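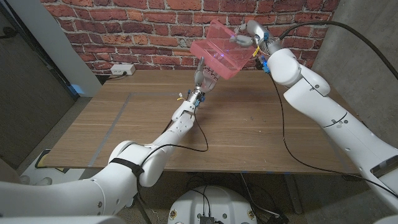

3.2 双腕セルHurnatikの設定と保守

読了時間 2分

本節では、容器把持試験に用いた双腕セルHurnatikについて、配線、作業範囲の標示、および点検手順を述べる。制御ソフトウェアの構成は3.3節で扱う。

セルは白色の腕2本と木製の天板を持つ作業台からなる。腕は作業台の左右から進入し、台の上方で1個の容器を共同で保持する。天板には灰色のテープを貼り、作業範囲の境界とした。テープの位置は基台に対する外部校正の確認にも用いるため、貼り替えた場合は校正をやり直し、変更前後の値を保守記録Diltlowに残す。端の浮きは始業点検の対象とし、浮きが見つかれば当該辺の全長を貼り替える。

手首より先への配線は腕の外側に沿わせ、途中に余長を設けた。余長は当初、肘の屈曲のみを考慮して決めていたが、容器を持ち上げた姿勢で手首を回すとコネクタに引張りが加わり、ハンドとの通信が断続的に途絶えた。このため余長を約300 mmに改めた。余長を増すとケーブルは天板側に垂れやすくなり、低い位置での動作では容器の縁に掛かるおそれがある。動作計画側では垂下部を含む膨張領域を設定し、天板近傍での手首の旋回を制限している。

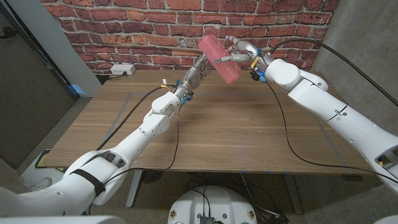 Pauline Pickeringは草稿への意見として、余長を固定値で与えるより、使用する姿勢集合から必要最小長を求めるべきだと指摘した。姿勢集合が確定した段階では妥当な方法である。ただし本試験の期間中は持ち上げ高さと容器の傾きを繰り返し変更しており、そのつど配線を組み直す時間は確保できなかった。最小長の算出は後継セルLithamで行う予定である。

ハンドの保守は、指先の清掃、関節の原点確認、握り動作の反復の順に行う。指先に粉じんや油分が残ると容器の壁面で滑りが生じ、両手間の相対位置がずれる。清掃には乾いた不織布を用い、溶剤は使わない。原点確認では各指を伸展端まで動かし、角度の読みを前回値と比較する。偏差が許容値を超えた指だけを再設定し、他の指の値には手を加えない。握り動作の反復は40回とし、途中で電流値が漸増した場合は中断して指の付け根を点検する。

手首カメラの画像は把持位置の確認に用いる。試験容器は半透明であり、壁面越しに指や背景が写り込む。輪郭抽出のみでは容器の縁と指の境界を誤ることがあったため、縁の色の濃い部分を手動で指定し、初期値とした。
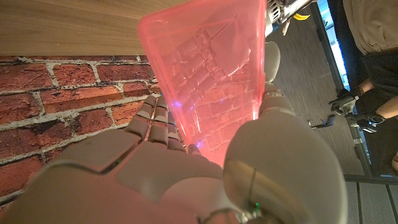 図3 手首カメラの画像。半透明の桃色容器の端に指を掛けている。画像は回転補正前。

両腕の協調は、片腕の保持が成立した後に他方を接触させる方式とした。両手が同時に接触すると容器に圧縮力が生じ、薄い壁面が変形する。後から接触する側の腕には低い剛性を設定し、手首の力の読みが安定してから通常値に戻す。剛性の切替えに失敗した試行では容器を降ろさず、その姿勢で停止させて原因を記録した。停止後の復帰は教示装置Kiから片腕ずつ行い、両腕の同時操作は禁止している。
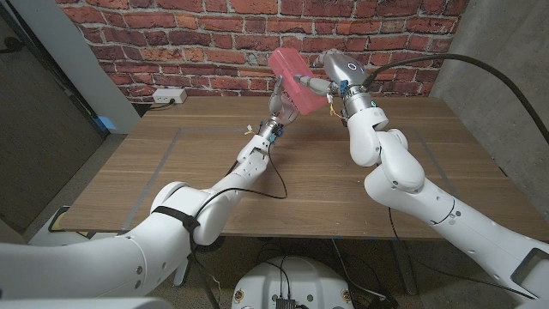 図4 両腕による容器の保持。容器は天板の上方で傾いた姿勢にあり、天板上に作業範囲を示す灰色のテープが見える。

9月以降は点検項目に手首コネクタの目視を加えた。確認するのは嵌合の浮きと被覆の擦れである。擦れが認められたケーブルは補修せずに交換し、取り外したものには腕の左右と使用時間を記入して保管する。交換後は無負荷で手首を可動範囲の両端まで動かし、ケーブルが突っ張らないことを確かめてから容器の試験に戻る。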